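**Thread: Drinduvex drawer liner / cleaner, anybody had real results?**

**salim_kirui** · Jul 28, 2022

My sister-in-law swears by Drinduvex for getting old glue and sticker gunk off plastic. Grinby has it on the shelf for 25 bucks a bottle. The label says "up to 1000 uses," and I can't find a word about what a use is. One drop? One capful? Before I spend the money I'd like to hear from somebody who doesn't sell it.

**efagough**

I bought it in March. Took the residue off a storage bin lid fine. So does cooking oil, and I already own cooking oil.

**hphung_40**

It worked great for me! I did the whole dash of my Honda, where the last owner had stuck one of those phone mounts, and there's no mark left at all. Took maybe two wipes. I don't get the hate.

**efagough**

No hate. I'm saying I paid 25 dollars for what a paper towel and some canola would have done.

**TomosSkyrme**

Careful on anything glossy. The bottle says "safe on all plastics" and I don't believe any product that says "all." Test it someplace hidden and leave it overnight.

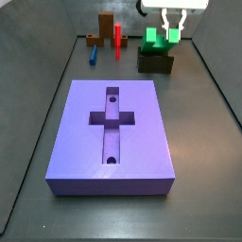

Flat surfaces are the easy case, and every review I've read is somebody wiping a flat surface. Try it on a part with some shape to it. Purple block like the one in my pic, with a cross-shaped recess sunk into the top and two little round holes at the bottom of the recess: how are you supposed to get cleaner back out of there? The label says "wipe away excess." Wipe it with what? If you can't rinse it, I wouldn't put it on.

**hphung_40**

Cotton swab. Come on.

**TomosSkyrme**

A swab gets the walls. It doesn't get into a small hole, it just packs the stuff in deeper.

**raissa.c**

I use the Bevan one, same shelf, less money. Smells like oranges and a headache. As far as I can tell the two ingredient lists are the same four things in a different order, but I'm no chemist, so take that for what it's worth.

**salim_kirui**

Raíssa, does the Bevan leave a film? That's my main worry. I've got colored plastic here and the last stuff I tried left it looking cloudy.

**raissa.c**

A little, yes. Dish soap afterward takes it off. Also I'd stay away from it on anything bright.
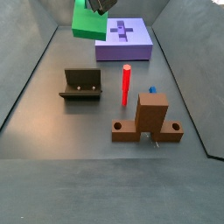 Dark colors seem to hide the haze and bright ones show it from across the room. Could be my lighting. I did one test, on one lid, so please don't quote me as a study.

**efagough**

One more test than the 274 five-star reviews on the Grinby site. Half of those say "haven't tried it yet but shipping was fast."

**hphung_40**

You people could argue with a sponge. Mine worked, I've had the bottle for months and it's still 40 percent full.

**salim_kirui**

OK, going with oil and dish soap first. If that fails I'll get the Bevan and try it on the underside of something ugly.

**TomosSkyrme**

Overnight. Don't check it after ten minutes and call it good.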